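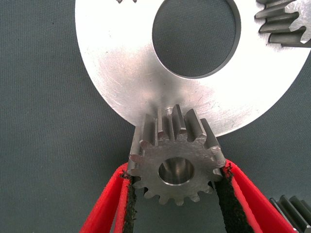 Search this site
Enter keywords
Go

Speaker notes: Why I Love Gear Ratios
Bendport Library evening talks, Dec 14, 2021

Opening

Say hello, wait for the coats to settle. Start with the salad spinner. Hold it up, crank it slowly, and let people hear how fast the basket goes compared to my hand. Ask who has one at home. Then: "You already own a gearbox, and you use it on lettuce!"

I want everybody turning something with their own hands in the first few minutes, so pass the spinner to the front row and keep talking while it goes around.

The one bit of math

Keep it on the whiteboard, no slides. Draw a big wheel with 40 teeth and a little one with 10. Every tooth that goes by on one has to go by on the other, because they're pushing each other along. So when the big wheel goes around once, the little one goes around 4 times. That's a ratio of 4 to 1 and it's all the arithmetic we need tonight.

Then the part I get excited about – you pay for speed with push. The little wheel spins faster but can't shove as hard. Turn the whole thing around, drive the little one, and now you've got a slow, strong big wheel. Same two gears! Give that a second to sink in before moving on.

Somebody usually asks about direction. Two gears meshed on the outside turn opposite ways. Drop a third one in the middle and the last one turns the same way as the first, and the middle one doesn't change the ratio at all, whatever size it is. (People don't believe this. Do it on the board with 40, 25 and 10.)

Bicycles

Pause for questions, then the bike. Mine is an old Gavar touring bike and it'll be upside down on the table with newspaper under it. A chain does the same job as teeth meshing directly, except both wheels turn the same way. Get a helper to turn the pedals while I shift. Watch the valve on the back tire and compare it with the pedal.

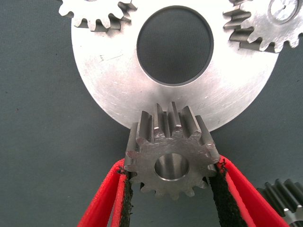 Hills are where this stops being math. In low gear your legs go around a lot for not much road, and each push is easy. Tell the Szabo Hill story: first time up in April, wrong gear, walked the last 2 blocks with the bike on my shoulder. The next week, lowest gear from the bottom, and I rode the whole thing singing (badly).

Clocks

Go slower here, it's my favorite section. Bring out the Helora kitchen clock with the back off. The minute hand has to go around 12 times while the hour hand goes around once. You could try it with one pair of gears, but the big one would be clumsy, so a common way is two pairs, 3 to 1 and then 4 to 1. Ratios in a row multiply. Write 3 x 4 = 12 and let someone in the audience say it first if they want to.

If there's time, do 10 to 1 three times over and get 1,000 to 1. Crank the first wheel on the cardboard model and ask people to spot the last one moving. They'll have to take my word for it for a while – good moment for a drink of water.

Hands-on

Boxes of plastic gears on the side tables. First task is to make something turn 4 times as fast as your hand. Second task is up to them. Kids tend to go for a huge long row, so have the spare pegboards ready.

Check the bike chain is covered before anyone small gets near it. Return the projector key to the front desk by nine.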